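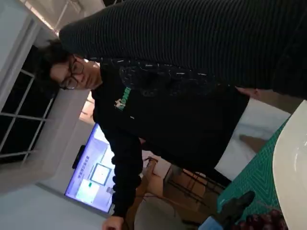

So Sunday was meant to be our easy evening, and of course it was the one where Melura's left hand decided not to let go. We were doing grapes again, bowl to mat and back, and on try 366 the fingers closed and just stayed closed - no error, no beep, nothing in the log but a happy little "open" command.
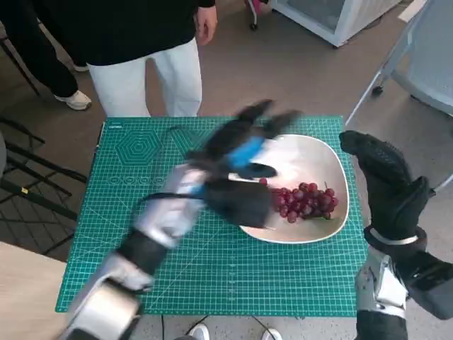 Left arm moving in over the grapes, right hand parked.

I hit the stop, which took almost 2 seconds to do anything, and that bothers me a lot more than the stuck hand does.

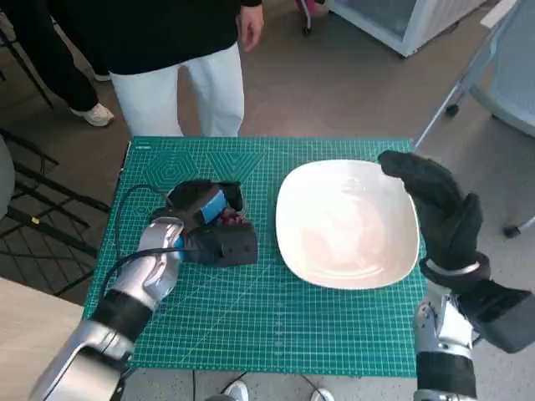
My best guess is still the wrist cable, so I've ordered a new one from Sastix and we're keeping our own hands well back until it's in.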